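Resident Panel – Delivery Robot Purchase Review
Skekia Neighbourhood Association
Posted April 27, 2021

We are looking for residents to sit on a short panel before our association agrees to put money toward sidewalk delivery robots. The supplier, Sturner, has quoted for 3 units with a service plan. There are 157 households on our list and all of them would be paying. We would like more than a brochure to go on. 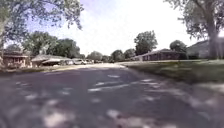
Tree shade and parked cars on one of our residential streets.

What you would do

You would attend 2 evening meetings in the Skurgate hall and read the quote between them. Bring a pen. The quote covers the machines but says very little about batteries, storage, repairs after the first year, or who pays when a unit is stuck at a curb and somebody has to go and fetch it. The panel will write down what it thinks each of those should cost, and we will ask Sturner to answer in writing.

You would also walk the proposed route with the supplier's map in hand. The map treats every block as the same. Our streets bend, lawns run down to the curb,

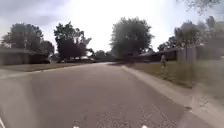
and the light changes a good deal between one driveway and the next. We want to know if the price includes setting the units up for that, or if it turns up later as an extra. The last equipment we bought, a leaf vacuum from Vasilakis, came with 92 dollars a month in charges we had not budgeted for. It is still in the shed. 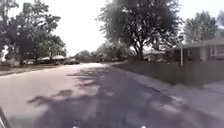 Mature trees shade much of the pavement here.

Who should apply

Anyone over 18 who lives in the area, owner or renter. You don't need a technical background. Experience with leases, fleet vehicles or small business budgets would help. So would a habit of reading the fine print. People who like the idea of the robots are as welcome as people who don't, but please tell us if you work for Sturner or have a stake in the sale.

The panel is unpaid. Coffee is supplied and we can cover child care for both evenings.

To apply, leave a short note at the Skurgate hall office with your name, street and phone number, and a line or two on what you would want answered before signing. Applications close when the panel is full.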